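Pasta térmica Lolari T-49 para procesadores de sobremesa
Jeringa de 6 g con espátula

Referencia: Lolari T-49
Distribuidor: Pranlow Componentes
Presentación: jeringa de 6 g, tapón de rosca, espátula de nailon
Estado: en catálogo

Descripción del producto

La T-49 es un compuesto térmico de base silicónica con carga de óxido de zinc y óxido de aluminio. Está formulada para la interfaz entre el difusor metálico del procesador y la base del disipador en equipos de sobremesa y estaciones de trabajo de gama media. No contiene partículas metálicas y no es conductora de la electricidad, por lo que un exceso de producto en el borde del zócalo no provoca cortocircuitos. Aun así, conviene retirarlo.

El compuesto no requiere periodo de curado. El rendimiento nominal se alcanza tras los primeros ciclos de calentamiento, cuando la capa termina de repartirse bajo la presión del anclaje.

La viscosidad es media. Se extiende bien con espátula a temperatura ambiente; por debajo de 10 °C se recomienda atemperar la jeringa antes de usarla.

Características técnicas

Color: gris claro
Conductividad eléctrica: nula
Temperatura máxima en servicio continuo: 115 °C
Contenido neto: 6 g
Conservación sin abrir: 2 años, en posición vertical y con el tapón hacia abajo
Disolvente de limpieza: alcohol isopropílico

Ámbito de uso

Mantenimiento de parques informáticos, sustitución de procesadores, reacondicionado de torres de oficina y montaje de equipos nuevos cuyo disipador se suministra sin compuesto aplicado. No está indicada para uso sin difusor (contacto directo con el silicio) ni para módulos de potencia con separación superior a la especificada por el fabricante del módulo. En esos casos consulte la gama de almohadillas Lolari. 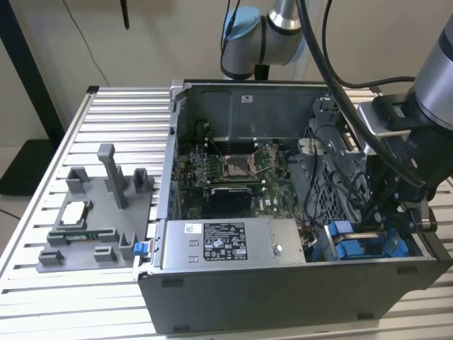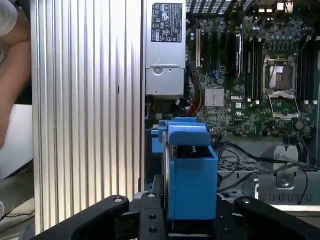
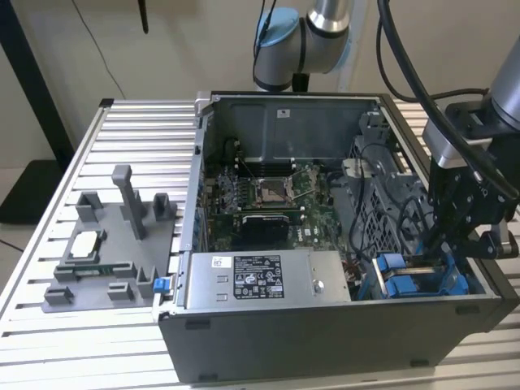
Torre de sobremesa abierta y tumbada de lado.

Preparación de las superficies

Desconecte el equipo de la red y espere a que el disipador se enfríe. Afloje los tornillos o el anclaje en diagonal, sin soltar ninguno por completo hasta que todos hayan perdido tensión. Si el disipador no se separa, gírelo ligeramente a un lado y a otro. No tire en vertical: en zócalos sin marco de retención el procesador puede salir pegado a la base.

Retire el compuesto antiguo con un paño sin pelusa humedecido en alcohol isopropílico. Los restos endurecidos se ablandan dejando el paño apoyado un par de minutos. No utilice acetona, limpiacontactos con aceite ni objetos metálicos. El zócalo no se limpia con paño en ningún caso; si ha entrado pasta entre los contactos, aplique alcohol con un pincel blando y deje secar.

Aplicación

Deposite un punto de compuesto en el centro del difusor. En difusores alargados es preferible una línea fina en el sentido del eje mayor. La espátula solo es necesaria cuando la base del disipador presenta ranuras entre tubos – en ese caso, rellene primero las ranuras y enrase.

Coloque el disipador en vertical y apriete en cruz, por pasadas cortas. Si hay que levantarlo una vez apoyado, limpie ambas superficies y repita la operación. Una capa reutilizada atrapa aire.

Compatibilidad

Cobre, cobre niquelado y aluminio. El compuesto no ataca el anodizado ni el plástico de los conductos de ventilación.

Suministro

Unidad suelta: ref. T-49/6
Caja de 49 unidades para taller: ref. T-49/C
Almohadillas y toallitas limpiadoras: véase la gama Lolari

Los pedidos de caja completa salen del almacén de Cleltlow. Las unidades sueltas se sirven también desde el mostrador de Simon – consulte existencias antes de desplazarse. La ficha de seguridad se entrega con el primer pedido y puede solicitarse de nuevo indicando el número de lote impreso en la jeringa.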